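1/ Wednesday, 6 a.m., and I am in the mud flat below Hundstead with a sieve. The job is finding brittle stars. The brittle stars have been told and are elsewhere.

2/ Brittle stars, if you've not had the pleasure: five thin arms, a disk the size of a shirt button, and a habit of dropping body parts when you look at them too hard. I have spent 17 years on them. My parents still tell people I work with starfish.

3/ The question this season is whether the ones at Hundstead are the same species as the ones across the bay at Umville. The original description says the Umville animal has three arm spines per segment. It was written from one specimen. The specimen was missing most of its arms.

4/ That specimen lived in a jar at the Gitudton museum until somebody let the alcohol dry out. It's now a brown crumb with a very handsome label. I have visited it twice. You have to sign in.

5/ So you need fresh animals, and plenty of them, since spine counts change as they grow. A small one has two per segment, a big one can have four, and a middle-sized one will have three on the left and two on the right just to see your face.

6/ We've sorted 300 from Hundstead so far. The Umville pile is 600, on account of Umville having a dock, a parking lot and a place that sells egg sandwiches. Sampling effort follows sandwiches. I have never seen this in a methods section.
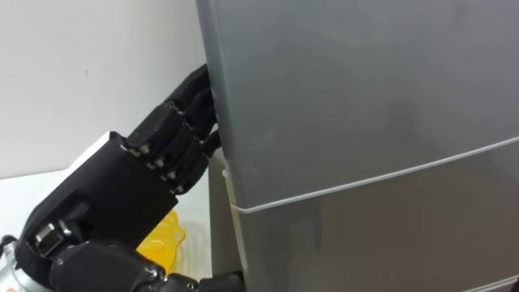 7/ Spines aside, the thing I trust most is the arm plates. You soak a bit of arm in dilute bleach, the skin goes, and the plates come apart clean. Leave it four minutes too long and the plates go too. I answered one email on Monday and lost an entire arm.

8/ Under the scope, the Hundstead plates are wider than long, with a little notch on the outer edge. The Umville ones mostly have no notch. "Mostly" is doing a lot of work there and would like a raise.

9/ Then there's the Ayala channel, right between the two sites, where the plates have half a notch. I would love to tell you what half a notch means. Reviewer 2 will, I'm sure.

10/ Could be two species that meet in the middle. Could be one species that looks different in coarse sand. The DNA samples went off in March and the lab says they're in the queue. I picture it as a very long queue.

11/ Meanwhile, if you have old brittle stars from anywhere on that coast, even a bad jar with a pencil label, I want them. Arms attached preferred – disks alone also welcome. I've got shelf space for 2000 vials and no social life to speak of.

12/ Tide's back over my boots. Going in. Final count for the morning: one brittle star, four arms.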